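Tue 16 September

Swam before work. The parking lot at Grumell Lake was empty when I pulled in and there was mist over the shallow end, so I sat in the car with the heater on until I could see the far buoy. The water felt colder than last week. My feet hurt for the first few minutes and then I stopped noticing them.

The plan was an easy 800 to warm up, then steady laps of the lake until it was time to get out. The watch said 3252 meters when I stopped it on the beach. The full swim is 4000, so I'm short, but I wasn't tired in the arms. What stopped me was the clock. I had to be in the car by then to have any chance with the bridge traffic. 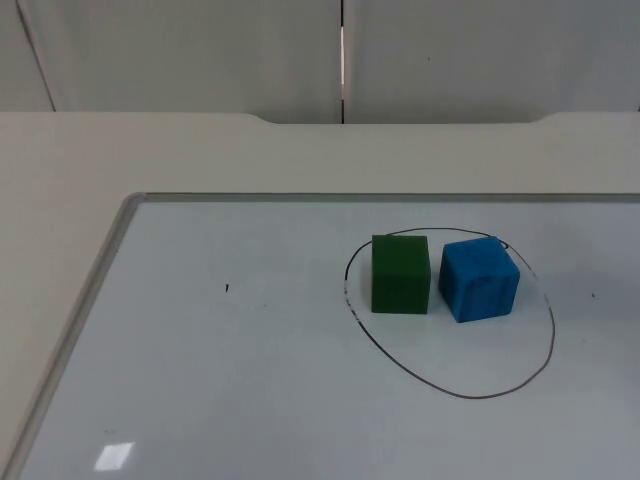 The lake swim has two parts that matter, the long side along the reeds and the turn at the wide end. Everything else is just swimming. Looked at from the road the lake is nearly an oval, but a loose one, broader at one end, pretty close to the one in black marker on the whiteboard. I always cut the narrow end too tight and come out of it pointing at the boathouse. Then I have to correct, and the correction costs me more than the wide line would have. This morning I made myself look up every ten strokes on that stretch and it was better. Not straight, but better.

The reeds are harder. The bank curves away slowly and there is nothing tall on it to aim at. I breathe to the right and the bank is on my left going out, so I can't use it. I tried breathing left for a while and swallowed a good amount of lake. I'll practice that in the pool.

Breakfast was two boiled eggs and the end of the rye bread in the parking lot, out of the wind behind the car. I still shook for a while after I was dressed. The coat helps. I should have bought it years ago and not spent all that time hopping around under a towel. 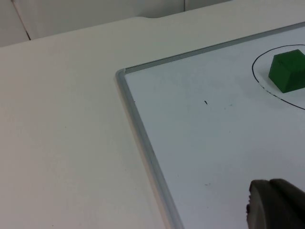
The other thing I need to sort out is goggles. The Paisan pair leaks on the left side again. I tightened the strap and got a headache, loosened it and got water. The old pair never leaked, but the lenses are so scratched that the buoys are just orange smudges. The shop in Paltine has one more kind I haven't tried. I'll go Saturday if the rain holds off, and if it doesn't I'll go anyway because there won't be much else to do.

Work was ordinary. Answered mail all morning, ate lunch at the desk, and had a meeting after that could have been shorter. I was hungry again by three. I keep forgetting that about cold water. Any day I swim in the lake I need a second lunch, and I never pack one. Bought crackers and a banana from the place downstairs.

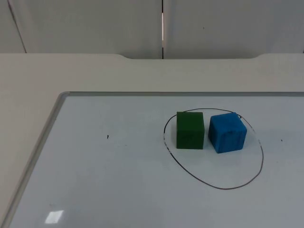
Green cube and blue cube side by side in the oval.

Called the Skinavow pool on my break to ask about winter hours. They close for repairs in January, the whole month, and reopen with the early sessions moved half an hour later. That's no good to me on weekdays. I could swim evenings, but the evening lanes are crowded and I don't sleep well if I swim after eight. The pool across the river opens early enough, but it's short and very warm, and I get dizzy from all the turning. Maybe I'll just take the month and walk instead. My shoulder would probably like that.

The shoulder is all right, by the way. It clicks when I reach for the seat belt but it didn't hurt in the water. I did the band exercises last night and the night before. I skipped them over the weekend. I want to write that down so I can't claim later that I kept it up.

Drove home the long way and stopped for gas, onions, rice and a new bulb for the hall. Made the lentil thing with too much cumin. There's enough for tomorrow and the day after. The swim bag had been in the trunk all day and smelled like it, so everything went into the wash, including the bag, which I hope survives. The label says not to.
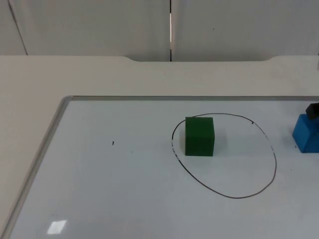 Whiteboard on the table, with the wall panels behind.

I looked over the log after supper. The distances go up in a fairly even way from spring, except for the gap in July when I had the cough. The pace hasn't changed much at all. That used to bother me. For the full distance I only need to hold what I've got and keep eating beforehand, and it would help to swim a shorter line.

Next lake swim is Thursday, if it's not blowing. I want to start from the boathouse side and go around the other way, so the reeds are on my right. If I can see the bank the whole time I may get through that stretch without lifting my head so much. Need to fill the thermos the night before. Need to find the other earplug.

Bed by ten. Washing is still in the machine.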